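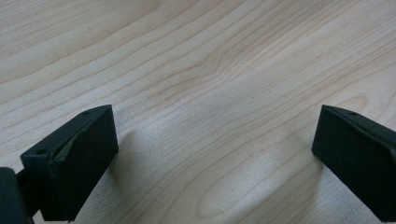

淡い色の木目の天板

校正者に聞く 紙のゲラと過ごす時間

2026年2月19日

出版社Šimkoの本の奥付に、校正者の名前は載らない。載せるかどうかは編集者と著者が決めることで、Šimkoでは昔から載せない慣習になっている。今回話を聞いた校正者も、この記事で名前を出さないことを条件に取材を受けてくれた。

「出したくない事情があるわけではないんです。載っていないのが普通だったので、そのままでいいかなと」

校正者になる前は、印刷会社のIselsteadで組版の仕事をしていた。学校で文学を学んだわけでも、本の仕事に憧れていたわけでもない。家から通える会社を探して、最初に返事が来たのがIselsteadだったという。

「入ってすぐは、赤字の入ったゲラを渡されて、そのとおりに直すだけです。読んではいけないと言われました。読むと遅くなるし、勝手に気を利かせて余計なところを直してしまうから。字を字として拾いなさい、と」

ところが、赤字のとおりに直していると、赤字を入れた人のことがだんだん分かってくる。引き出し線がいつも行間を通っている人、線が交差して何をどこに入れるのか読み取れない人、訂正の横に小さく理由を書く人。名前は知らなくても、筆跡で担当が分かるようになった。

「理由を書く人のゲラが好きでした。『前章では漢字』とか『辞書の第二義』とか、鉛筆で一言だけある。直すだけなら要らない情報なんですけど、それを読んでいるうちに、自分ならここも聞くな、と思うところが出てきた。それで部署を移らせてもらいました」

校正の部署に移ってから、ひとりで一冊を任されるまでに2年かかった。その間は先輩が見たあとのゲラをもう一度見る役目だった。見落としを見つけるとうれしいが、先輩に伝えるのは気が重い。見つけた箇所には付箋を貼り、何も言わずに机に戻しておいた。先輩も何も言わずに赤字を足して、次の仕事を回してきたそうだ。

校正の仕事は、大きく言えば引き合わせと素読みに分かれる。引き合わせは元の原稿とゲラを並べて違いがないかを確かめる作業、素読みはゲラだけを読んで誤りや不自然な箇所を探す作業である。これに、書かれている事実が正しいかを調べる校閲が加わることが多い。

「手書きの原稿はほとんどなくなったので、引き合わせは減りました。データをそのまま流し込むから、字が違ってしまうことは少ない。その代わり、著者が打ち間違えたものはそのまま来ます。変換の間違いは見た目がきれいなんです。『以外』と『意外』なんて、どちらもちゃんとした言葉でしょう。形がきれいだと目が通り過ぎてしまう」

通り過ぎないためにどうするのか。特別な方法はない、というのが答えだった。定規を当てて一行ずつ読む。漢字は心の中で音読みと訓読みを言い分ける。疲れたらやめる。

「やめるのがいちばん難しいです。疲れているときほど、あと一章と思ってしまうので。あとで見返すと、そういうときに読んだところは鉛筆が少ない。文章が急によくなるはずはないから、こちらが見ていないんですね。そこは翌日に読み直します」

これまででいちばん長かった仕事は、港町Mukutportの歴史をまとめた郷土誌だという。地元の刊行会が長年ためた原稿をŠimkoが引き受けたもので、本文だけで1,330ページになった。漁の記録、役所の文書、個人の日記が並び、それを書き写した人も章によって違う。

「同じ岬の名前が、章ごとに違う字で出てくるんです。最初は誤植だと思って全部拾いました。途中で古い地図の写しをもらったら、地図のほうも時代によって字が違う。それで、拾った鉛筆を消すところから始めました」

統一すべき表記と、残すべき表記がある。引用された文書の中の字は元のままにし、執筆者が自分の言葉で書いている部分だけをそろえる。方針としては簡単だが、どこまでが引用でどこからが地の文か分からない箇所が多かった。書き写した人がすでに亡くなっていて、確かめようのない箇所もあった。

「そういうときは『このままでよろしいですか』と書いて出します。責任逃れみたいに見えるかもしれないけれど、私が決めることではないので。刊行会の方が、おばあさんに聞いたらこう言っていた、と返事をくれたことがありました。それは辞書では出てこない答えです」

刊行会から戻ってきたゲラには、質問への返事に加えて、質問と関係のない書き込みもあった。この船はうちの親戚のものだとか、この井戸は今は埋めてあるとか。本には反映されない話だが、消さずに保管していたという。ゲラは刊行後に処分するのが通例なので、編集者に頼んで刊行会に戻してもらった。

索引の校正も、この本では大仕事だった。索引は本文のページが動けば全部動く。本文の直しが終わらないうちに索引を見ても無駄になるし、終わるのを待てば印刷の日程に間に合わない。

「五十音順に並べてあるのを見ていくと、隣り合っているはずの項目が離れていたりする。読み方が違うんです。地元の人は濁らずに読むのに、私たちが濁って読んで並べていた。索引の順番は読み方の主張みたいなものなので、間違えると地元の人はすぐ分かるそうです」

本が出たのは5月だった。見本が届いても、しばらくは開かなかった。開けば何か見つかる気がするからだという。実際に、開いた最初の日に見つけた。写真の説明文で、右と左が入れ替わっていた。

「本文ばかり見ていて、説明文の中身と写真を見比べるのが甘かった。編集者に連絡して、刷り直すときに直すことになりました。刷り直しがあるかどうかは分かりません。ああいう本は、なかなか」

校正の誤りは、直した箇所については何も残らず、見落とした箇所だけが本に残る。そのことをどう考えているのかと尋ねると、少し間があった。

「見落としは覚えています。書名を言われたら、どの辺のページかまで出てくる。でも、それを気にして鉛筆を増やしすぎると、今度は著者が困るんです。全部の行に疑問が出ているゲラなんて、返すほうも嫌になるでしょう。本当に聞きたいところが埋もれてしまう」

若いころに一度、鉛筆を入れすぎて著者を怒らせたことがある。随筆の原稿で、文のねじれや言葉の重なりを片端から指摘した。戻ってきたゲラには、最初のページに大きく「ママ」とだけ書かれていた。元のままにせよ、という指示である。残りのページには何も書かれていなかった。

「今読むと、そのねじれたところがいいんですよ。話している人の息継ぎの位置なんです。私は文法の本を横に置いて読んでいたので、それが聞こえなかった。本屋で見かけて買い直しました。自分で買った本に鉛筆は入れません」

その後は、随筆や小説のゲラを受け取ると、まず鉛筆を持たずに最初の章を読むことにしている。著者の癖を知ってからでないと、どこが間違いなのか判断できないからだ。句点の前に置く言葉、段落の長さ、「こと」と「事」の使い分け。癖と分かったものは手元の紙に書き出し、外れたところだけを聞く。

現在はIselsteadを離れ、自宅で仕事を受けている。依頼はŠimkoからのものが多く、ほかに調理器具を作るTavovの取扱説明書も定期的に見ている。本とはまったく違う緊張があるという。

「小説なら誤字があっても、読者は笑って直して読んでくれます。説明書はそうはいかない。『しめる』が『緩める』になっていたら、そのとおりにする人がいるわけです。だから説明書のときは、書いてある順番に頭の中で手を動かします。手順を読んでいて、手が足りなくなることがあるんですよ。右手で押さえながら左手で回し、そのまま蓋を外してください、と書いてある。蓋を外す手はどこから出すのか」

そうした疑問を出すと、設計の担当者から丁寧な返事が来る。実際には蓋は押さえている手の親指で外せるのだそうだ。説明文はそれが分かるように書き直された。書いた側にとっては当たり前すぎて、文から抜けてしまう。抜けている言葉を見つけるのは、間違った言葉を見つけるよりずっと難しいと話す。

紙のゲラは減り、画面上で指摘を書き込む仕事が増えた。Tavovの説明書はすでに全部が画面での作業になっている。やり方の違いについては、あまりこだわりがないようだった。

「検索できるのは本当に助かります。『子供』と『子ども』が混ざっていないかなんて、紙のときは記憶が頼りでしたから。ただ、画面だと自分が今どの辺にいるか分からなくなる。紙だと左手に残っている厚みで、もう終わりに近いとか、この話は前のほうで出てきたとか、手が覚えているんです。長い本のときは、自分で印刷して読みます」

使う道具は多くない。鉛筆は指摘用の濃いものと、自分の覚え書き用の薄いものの2種類。赤字は細いボールペンで、同じものをまとめて買っておく。辞書は紙とデータの両方を使い、引いた言葉は知っているつもりのものでも意味の項を最後まで読む。知らない言葉は必ず引くが、間違えるのはたいてい知っている言葉のほうだという。

機械による校正支援のことも聞いてみた。送りがなのゆれや、二重に打たれた助詞を見つけるには十分に使えると評価している。出版社によっては、機械にかけてからゲラを出してくるところもある。

「かけてくださって構わないし、むしろありがたいです。ただ、かけたから大丈夫と言われると困る。作中の人物が朝に出かけて、同じ朝にもう一度出かけていても、文としてはどちらも正しいですからね。それに、著者がわざとやっているかもしれない。聞いてみるまで分からないんです」

これから校正を仕事にしたい人に、何か勧めることはあるか。よく聞かれるらしく、返事は早かった。

「他人の文章を声に出して読むといいです。好きな文章だけではなくて、回覧板とか、薬の注意書きとか。つっかえたところに何かあります。自分の読む力が足りないだけのこともありますけど、それも分かったほうがいい」

家では、届いた郵便物もつい校正してしまうのかと思ったが、そうでもないらしい。仕事の時間が終わると、看板の字が間違っていても気づかないことがある。先日も、近所の店の貼り紙に同じ字が2回続いているのを家族に指摘されて、初めて知ったという。

取材の最後に、この記事の原稿も事前に確認しますかと聞いた。見せてもらえるなら事実関係だけ見ます、という返事だった。後日戻ってきた原稿には、校正者になった経緯の部分に訂正がひとつあり、それとは別に、終わりのほうの段落に薄い鉛筆で「この『も』は要りますか」と書かれていた。相談して、そのまま残すことにした。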